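4.2 Segmenting the approach phase

The Carkier planner expects each demonstration to arrive already split into approach, closure and retreat. Our first splitter did this on finger width alone, which worked nicely for people who close the gripper once and mean it. Few people do. Of the 774 demonstrations in the desktop set, 36 were given two closures or more, and the planner dutifully learnt to dither.
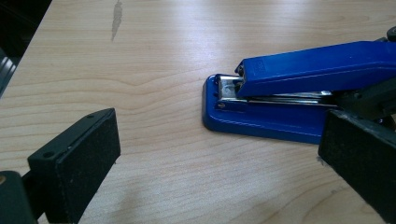
Figure 3. Wrist view during a stapler demonstration, fingers open.

Drasine, our replacement, scores each moment on finger width, wrist speed and the overlap between the finger mask and the object mask. The third term caused most of the arguments. In Figure 3 the right finger already covers part of the blue base while the fingers are still open, and a splitter that trusts overlap by itself would announce a grasp with great confidence. We therefore let overlap vote only once the width has begun to fall. Glossy surfaces were a lesser nuisance: the chrome staple channel tends to be dropped from the object mask, leaving the planner to believe in two thin blue staplers.

Veerle De Graaf relabelled the 36 awkward cases by hand, and Petronella Baloyi checked them without seeing the first set of labels. They disagreed on 14. We kept both versions – the planner, to its credit, did not seem to mind which it was given.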